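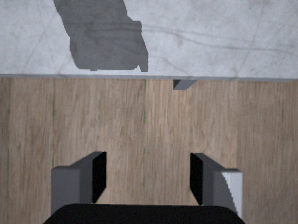 Progress report, gripper comparison, second period
To: Marama Gilchrist
From: Padmavathi Menon
Date: 5/21/24

Summary

We were asked whether the Flament two-finger gripper should replace the Naltov unit on the sorting line at Skivholm. The simulated trials are finished. On paper Flament wins. I do not think the result is strong enough to spend money on yet, and the rest of this report says why.

What was done

Forough Kazemi set up the simulated bench and ran both grippers through the same set of 8 tasks, 1688 attempts in all. The bench is a wood-grain tabletop on a pale floor. Both grippers used the same arm model and the same controller, with the camera looking out past the palm over the fingers. Each task was repeated from different starting positions, and the order was mixed so that neither gripper got all its easy starts first.

Tiina Turunen then went through 200 of the attempts by hand and compared what she saw with what the scoring script had written down. She disagreed with the script often enough that we stopped and looked at the script. It was counting a lift as good if the part left the table at all, even when it slid out of the fingers a moment later. That is fixed and everything has been rescored. The gap between the two grippers got smaller after rescoring. It did not close.

What I believe

The Flament fingers do better on thin flat parts. This showed up in every version of the scoring we tried, including the one we threw out, and Tiina's hand check agrees with it. On larger parts I can't separate the two.

What I don't believe yet

The supplier's claim that one gripper setting covers the whole parts list. We got something close to that in simulation, but the contact model treats the finger pads as if they were new and clean every time. The pads at Skivholm are neither. Irja Kauppinen, who runs the line, tells me they change them when parts start dropping, and there is no record of how long a set lasts. A simulated pad that never wears will flatter whichever gripper leans on friction most, and in this case I suspect that is Flament.

I am also wary of the camera results. Part detection came out high for both grippers. The simulated light is kind: shadows fall where the model says they should and stay put. The line has a roof window and forklifts going by. The arm's own shadow caused a few false detections even in simulation, mostly when it reached across the far side of the table, and I would expect more of that on the floor.

The controller comparison should be left out of any decision for now. The Ruotsalainen controller was added late, it has been run only with the Naltov gripper, and its settings were whatever it came with. Forough would like to tune it properly. I have asked her to wait until the gripper question is settled so that we aren't changing two things at once.

Problems

We lost most of January to a mismatch between the finger width in the model and the width on the supplier's drawing. The drawing was out of date. Runs made before the correction are not in the totals above. I would rather not go through that again, so we have asked for a physical set of fingers to measure ourselves. They have been promised twice.

Next period

Fifty attempts per gripper on the real arm, thin parts only, with pads taken straight from the line in whatever condition they are in. Irja will pick the pads. Tiina will score by eye, without seeing the script's result first.

If the lead on thin parts holds up there, I will recommend buying one Flament unit and putting it at one station. If it shrinks again I will recommend keeping what we have and spending the money on pads.

Decision needed from you

Arm time at Skivholm. We have no booking, and Irja can't release the arm without a word from your office. No extra budget is requested for this step.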